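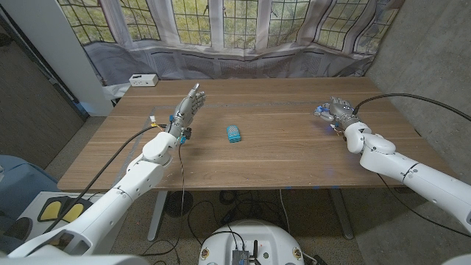

The restorer at the Luangrath gallery has spent four months with one painting, a river landscape that came to her under a thick brown varnish. She works on it from early morning, before the visitors come.

“People think the old masters liked brown,” she says. “Very often they painted a blue sky, and we got used to the dirt.”

I ask if she is ever afraid to remove too much. She thinks for a while before she answers. 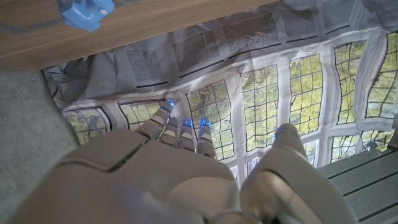 “Of course. A glaze can be as thin as the varnish above it. So I test a small corner, and then I wait until Thursday and look again.” Her notes on this picture already fill 45 pages – most of them about the sky.

She does not agree with the critics who want every painting to look new. “It is old. I would like it to look old, but clean.” The landscape returns to the Ridier room in May, and she has asked for a weaker lamp above it.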